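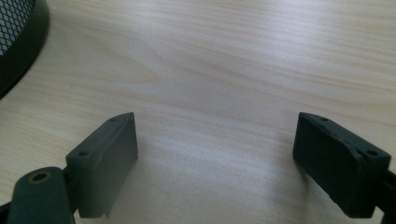
Second shooter for a Wellville wedding, worth it?
Posted by Leilani Lyons, Monday 7.40 pm

Hi all! We're getting married in October at the old hall in Wellville and I'm so excited about the video (more than the cake, don't tell Mum). Our videographer has offered a second camera operator for an extra $859. There'll be 98 guests and the ceremony is short. Would you pay it?

fotis_k
Yes, yes, yes! We had two at ours and I still rewatch the bit where my dad sees my wife for the first time. One person can't be on the aisle and on his face at once. Best money we spent after the band.
Fotis Katsaros

rirkivmont_bride
Going to disagree with Fotis, sorry! We had one operator and a locked-off camera on a tripod at the back, and our film is gorgeous. I'd put the $859 towards a decent microphone for the celebrant and a longer edit. Sound is what makes me cry every time.

Leilani Lyons
Ooh, I hadn't thought of the tripod. Would it still catch the speeches?

rirkivmont_bride
Ours did, but ask where they'll put it. The hall has a pillar to the left of the stage.

trorkard_films
I film weddings over in Trorkard and love this question. For 98 people in one room I'm happy on my own. At 300 I'd want a colleague, no argument. The exception is if you're both getting ready at the same time in different places, and you'd like both mornings in the film.

fotis_k
Fair, but a tripod can't turn around when Grandma starts dancing!

Leilani Lyons
Haha, she will too. We're getting ready at opposite ends of town, so I'm leaning towards the second person, just for the morning and ceremony. Will ask if they do a half day and what it costs. Thank you, I love this place!

Contact us | © Okafor Wedding Forums | Back to top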